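Endberg shows its books, and its back room, before the lenders decide

The housewares chain Endberg opened its Grerildale store and the distribution center behind it to suppliers and trade press last Friday. I went because I sell into two of their stores and am owed money by both. The company is in the middle of debt talks, and the invitation said management would walk us through the plan and answer questions. 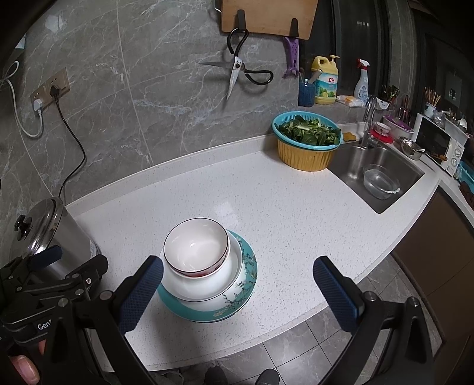
Doors opened at 8:30 in the morning. We signed in at the customer service desk, got a paper badge, and were taken up to the training room over the loading docks. There was coffee and a tray of rolls. Most of the people there were suppliers of the smaller kind – glassware, kitchen textiles, small appliances, candles. The large vendors have their own meetings with the company's lawyers and had sent junior people or had not come.

Iman Shawky, who runs finance, spoke first and used no slides. She said the chain has 184 stores open today and expects to close the ones where the lease is up and sales have been falling. She would not give a list. She said landlords are being called first and that a list would get out within an hour of anyone in our room seeing it, and I think she is right about that.

On the debt, she said the company has a term loan of $200 million coming due and has asked the lenders to push the date back. If they agree, Endberg stays out of court. If they do not, it files and tries to keep trading through the case. Someone asked which was more likely. She said talks were going on and she could not put odds on it. A man from a cookware importer asked whether goods shipped now would be paid for in a filing. She explained that goods received in the last weeks before a filing are usually treated better than older invoices, and told us to ask our own lawyers. Several people wrote that down.

Payment terms took up most of the questions. Endberg had moved many of us out to longer terms over the winter, and since then a couple of the credit insurers have stopped covering new orders. Shawky said the company would offer shorter terms to vendors who keep shipping the fall line. She did not say how short. I asked if that would cover existing balances too and the answer was no, those would be handled one at a time.

After that we went downstairs with Ayman Helmy, the operations manager for the site. The distribution center is an older building, with low ceilings at the east end where Pollock used to have its furniture warehouse. Endberg took over the lease when Pollock shut down and never rebuilt that part. Helmy said trucks over a certain height still have to use the west doors, and that it slows receiving down in the busy months.

The shelves were fuller than I expected. There was a lot of seasonal stock from last year, shrink-wrapped on the upper racks, and not much of the basic stuff that sells every week. Helmy was open about it. The buying was done too early and too heavy, he said, and the money is sitting on those racks. They plan to sell some of it through to a liquidator and the rest in a sale in May.

The company has also switched its stock system to one called Cluseo. It is supposed to tell each store what to reorder based on what went through the registers. We were shown it running at a desk near the packing line. It looked fine. My own experience is that purchase orders since the switch have come in twice, once by email and once through the portal, and I have had to call to find out which one counts. I told Helmy this and he took my card. He said other suppliers had reported the same thing and that the email orders should be ignored.

The store itself was the last stop. It was quiet for a Friday, though it was still before lunch. Two registers were open. The front half looked good, with full tables and clean signs. Toward the back there were gaps filled by spreading out whatever was left. The staff I talked to had been told about the lender talks and had not been told about their own store. One of them asked me if I had heard anything upstairs, and I had to say I hadn't.

I left at noon. My fall order is smaller than last year's, and I am going to ship half of it and hold the other half until there is word from the lenders. Suppliers who could not come can ask the vendor desk for the written answers, and questions on old balances go to Shawky's office.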